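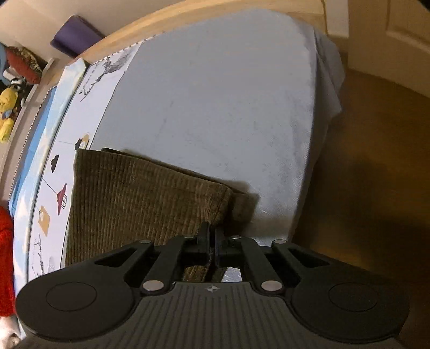 A household diary gets treated as the most honest kind of source, and I'd like you to leave today's session trusting it a little less. The Jirnumdale farm diaries, our main text for the next two meetings, read like plain fact: weather, washing, who came by, what was baked. People relax when they read them. But think how much gets left out of an ordinary room. A brown corduroy cloth lying on a pale blue-gray sheet is the sort of thing a diarist would walk past for 21 years without writing down, and if she did write it down you'd get "bedding" and no more. The words we have are the ones somebody thought worth the ink, and we mostly don't know why.

## What we have

Two volumes, kept by a woman who signs herself only "Mrs. Ismail." The first is close to complete. The second has gaps, the worst one running through most of a December. There is also a typed copy made much later by Aarne Niskanen, with his notes in the margins. Most students use the typed copy. Please don't cite it without checking the page against the handwriting. Niskanen fixed her spelling, which is annoying, and he broke up her entries into neat paragraphs, which is worse. She ran everything together. A death and a batch of pickles can share a line in the original, and in his version they sit in separate paragraphs as if she had stopped to think between them.

## The "100 visitors" problem

The county history printed in Brurkbridge says the Ismail house "received 100 visitors in a season." Everybody repeats it. I have tried to find where it comes from and I can't. The diary does say "a great many in" on several days, and once "the whole road here." You can't get 100 out of that.

Farah Sopacua's paper (in your packet) argues that the figure was lifted from a church supper and moved to the house by mistake. I think she's probably right, though she leans hard on one letter, and that letter is undated. Read it and decide how far you'd go along with her.

## Weather as evidence

Weather entries look safe. They're short and dull, and it's hard to see what she'd gain by making them up. Still:

- She often wrote several days at one sitting. The ink tells you this, and so does "rain I think."
- "Fine" seems to mean dry enough to hang wash. It says nothing much about temperature.
- Storms get longer in the telling when the men are away.

Zulkifli Saragih matched her rain days against the mill log from Murneo and found decent agreement in spring and poor agreement in fall. He explains the fall mismatch by local hills. Maybe. The mill log has its own problems, and the man keeping it was paid by the day, so I wouldn't treat it as the answer key.

## Money

One entry everybody likes to quote: "paid 600 and am glad to be done with it." Paid what, to whom? Bayu Mandagi says it's the mortgage. Yasmine Saber says bricks, counted by number, for the new chimney. Both of them write as though the other reading were silly. The chimney does get mentioned that week - so does the bank. I lean toward bricks, and I wouldn't bet my lunch on it.

## For next time

Read volume one, spring entries only, from the scans of the handwriting. Bring one page of notes on a single week. I want:

1. Everything she states outright, in her spelling.
2. Anything you assumed that she doesn't state. Be hard on yourself. If you wrote that the daughter "helped" with the baking, find me the word.
3. One thing that must have happened in that house that week and isn't there.

Number three is where last year's class went soft. "They must have loved each other" is no use to me. Somebody emptied the stove ashes. Somebody changed the beds. Start there.

Sopacua's paper is required. Mandagi and Saber are optional, but if you read one, read the other. The scans are slow to load, and page 2 of the first volume is upside down in the file.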